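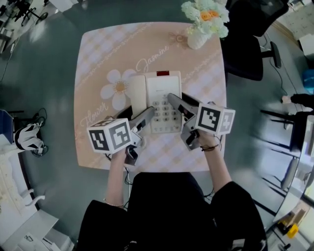
*2 min read*

We are on phones this month. The task list calls it "dial a short number and hang up," and it has been slower going than anything we recorded in December.

The grippers are hand-held, one per hand, with a printed marker cube on each so the software can work out where the fingers are. You squeeze a trigger to close them. Most of the tasks so far were pick and place, and for those you get used to the grippers in an afternoon. Pressing a phone key is different. The finger of the gripper is wider than I'd like for a keypad, and if you come in at the wrong angle you get two keys or none. Quang Vương rests his elbows on his knees and comes in low. I come in from the top. We decided to keep both styles, as long as the right key goes down.

The count as of this morning is 1,731 episodes for the whole project, and 567 of those are phone episodes. The target for phones is 1,000. On a good day I get through roughly 80 before my wrists complain, and then I switch to labeling.

Labeling is where we lose the most. Chiến Cao went through last week's batch and threw out 14 for the same reason: the handset wasn't seated properly when the episode ended. I had been looking at the keypad and not at the cradle. Now I wait a second after hanging up and check before I stop the recording.

We also change the tablecloth between sessions. The first model we trained, on the Wallin set, only ever saw a plain table, and it did badly on anything with a pattern. The flowered one has been on for two sessions and I'll swap it tomorrow.

Still to do: move the phone closer to the table edge for a batch, try it turned sideways, and ask Ellis about a narrower fingertip.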